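Automation at Drikside: your questions, our answers
Updated 2023-08-27

We have had a good many questions since the July staff meeting, some at the door and some on slips of paper, and we've tried to gather the ones that came up most. If yours is missing, please write to us again. We do read them all, even the long ones (especially the long ones!).

What is the hand-held gripper work, and who does it?
It's the part of the Cirix project where people carry out ordinary tasks holding a gripper in each hand, so that the movements can be recorded and later used to teach a robot arm. For now 12 people from the packing and returns teams have signed up, and they take it in turns with their usual jobs.

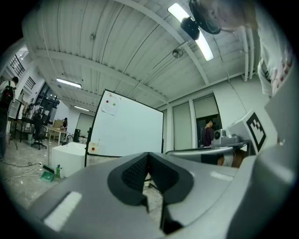 A hand-held gripper in the workshop, with the whiteboard behind.

Will I lose my job to this?
We know this is the one that keeps people up at night, so we'll be as plain as we can. No positions are being cut under the Cirix agreement, which runs for 14 months. What will change is the mix of work. Some repetitive lifting and sorting should move to the arms at our Narnolholm site first, and the people who do it now will be offered training in setup, checking and repair. What comes after those 14 months hasn't been settled, and we would sooner tell you so than guess.

Do I need any technical background?
None at all. The introduction takes four hours, on paid time, and most of it is practice. If you can pick up a cup and put it down again, you have the main skill already, though the grippers do feel clumsy on the first morning and it's perfectly fine to drop things.

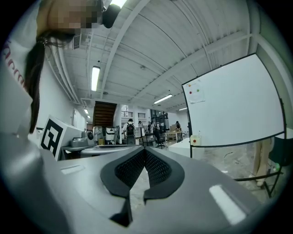

The workshop, looking toward the stairs and the mezzanine.

Is it hard on the wrists?
It can be, so we ask everyone to swap out at the break and to say something early if a shoulder or wrist begins to ache. Ekström, who handle our workplace health visits, have gone over the routine with us, and they'll come by again once more people have joined.

How much recording is needed?
Around 800 runs for each task, spread over everyone who takes part. There's no quota for any one person, and slow, careful runs are just as welcome as quick ones.
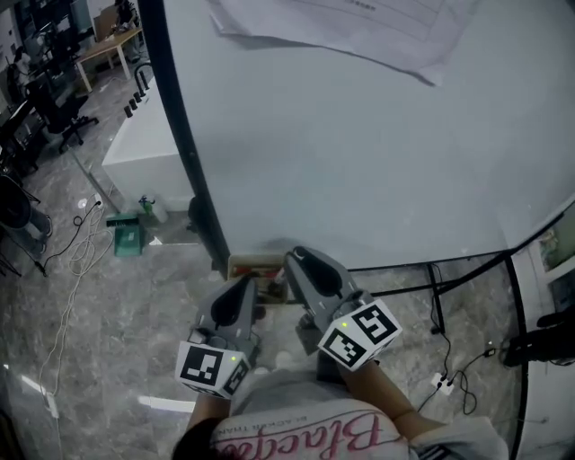 One of the packers wrote back to us after reading a draft of this page: I'd like it put in writing that the recordings won't be used to time us. I don't mind teaching a machine how I fold a box, but I do mind being compared with it afterward.

Can the recordings be used to judge my work?
No, and it is now in writing, in the consent form you get before your first session. Supervisors have no access to the recordings. You may also withdraw whenever you like and go back to your regular shift, with the same pay and the same hours.

Where do I sign up?
Use the sheet by the Drikside front desk, or ask your shift lead to add you.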